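The second life of the seat cushion

A square of padding can do more on a table than it ever did on a chair
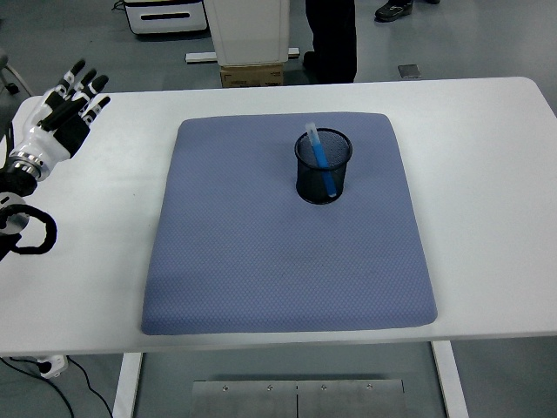

A mesh pen holder on a padded blue-grey cushion with a dotted diamond texture.

Ľubica Jurčo started putting cushions on tables when she was sewing at home and kept losing pins. A hard white benchtop is good for cutting fabric and bad for nearly everything that comes after it. Pins skate off, scissors clatter and small screws from the machine roll to the floor. She put an old chair cushion beside the machine one afternoon in July and has worked that way ever since.

She now runs a small upholstery business, Dilska, out of a shed behind her house in Brovstead. A fair part of her trade is square cushions for people who have no intention of sitting on them. They go under laptops, lamps, sewing boxes and sleeping cats. One customer keeps his on the kitchen table for repairing watches.

"People come in and apologise for it," she says. "They say it's a bit odd, but can you make me one for the desk. I've got an order book full of them."

The appeal is easy to understand. Padding is quiet, and it is kind to whatever is put down on it. It also marks out a patch of table. Things on the cushion are in use and things off it can be cleared away, a rule that even the children in Jurčo's house follow most of the time.

What it doesn't offer is a level surface. A tall, narrow object will lean if the filling gives, and a full pen cup is the usual test. Jurčo recommends a firm, high-density foam for anything that has to hold a container upright. Soft fibre filling is comfortable but lets a cup sink on one side, and one heavy marker leaning the wrong way can bring the lot down. Wider holders do better than narrow ones. Wire mesh has the advantage of being light, and you can see what has slipped to the bottom.

Haris Baloch teaches drawing to adults and has used a cushion on his own desk for 2 years. His complaint is with ink. "A marker with the cap off will find the fabric," he says. "I've had one go right through to the foam." He stores his markers tip down in the cup, caps pushed on until they click, and moves the holder to the bare table when he is working quickly.

Fabric choice matters more here than on a chair. Plain pale cloth shows every mark. A small woven or dotted pattern breaks up the surface and hides a fair bit, and mid-tones such as grey-blue are forgiving of pencil dust. Jurčo likes Rivia, a tightly woven upholstery cloth she buys by the roll, and for heavier use she goes to Bermúdez, which is coarser and harder to snag. Both take a removable cover with a zip along the back edge. She won't make a desk cushion without one.

Smudges should be dealt with dry first. Brush the spot, then dab it with a barely damp white cloth, working from the outside in. Rubbing pushes graphite into the weave. For ink, test any cleaner on the underside and give it time to dry before deciding whether it has changed the colour.

Size is the other thing people get wrong. Jurčo asks customers to measure the table and leave a clear band on all sides, wide enough to rest a forearm or put down a cup of tea. Anything bigger becomes a mattress, and you end up working on top of it.

A foam square with a Rivia cover costs $100 at Dilska, and replacement covers are sold separately. Baloch has ordered a spare in charcoal. He says the blue one can go back on the chair.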